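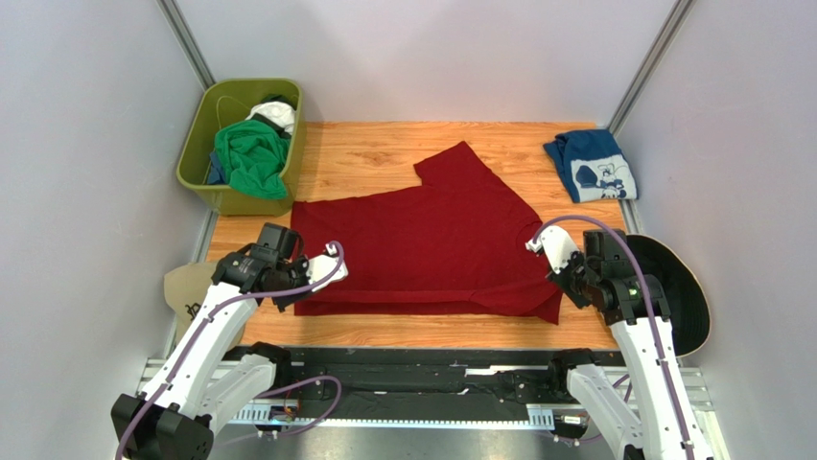 Cable snagging on the Millton folding cell

Forum: Upkeep and repairs
Replies: 3

mbali_dp wrote:
The right arm on our two-arm folding cell has started dropping its wrist motor at full reach. Error 1039, which the manual explains as "motor error". Thank you, manual. I've swapped the motor, the plug and, in May, my whole outlook. Cable next? It's the original Serier one.

ruangrit334 wrote:
Cable, but don't buy one yet. You've got too much of it.
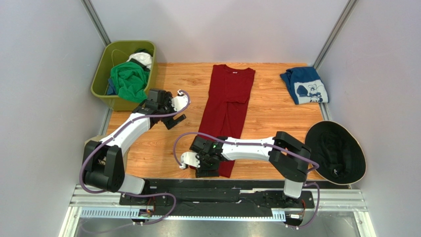

Slack wants to be just enough for the worst pose and then stop. Tie it at the wrist and again before the elbow, then drive the arm through its limits by hand with the power off. On yours the purple run makes a big arc by the right gripper and bends again next to the black basket. I'd shift that basket before spending any money. Mine ate a cable tie every 100 folds until I moved the furniture.

flerkum wrote:
Disagree. Short cables kill plugs. Leave the arc, put a proper clamp at the elbow, and never use cable ties on anything that moves -- they cut into the jacket. Also check the wrist camera while you're there. If it's been nudged, the arm reaches further than it needs to and you end up blaming the cable. 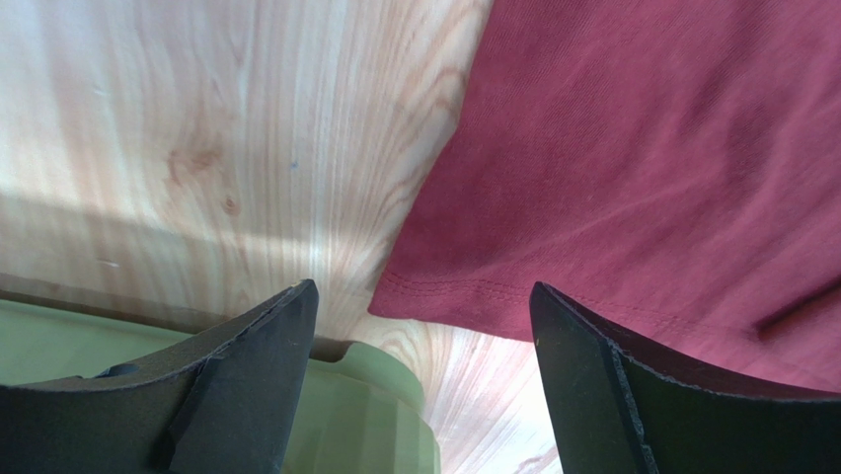 Pick a mark on the table, park the arm in the same spot each morning and see whether the mark has moved in the view. Dull, but it takes 3 minutes. I use a knot in the wood; you've a couple to choose from.

mbali_dp wrote:
Basket moved, clamp ordered, ties kept on out of spite. No 1039 since 4th June. Duangjai Thongsuk on our late shift says it was the basket all along and she told me so. She did.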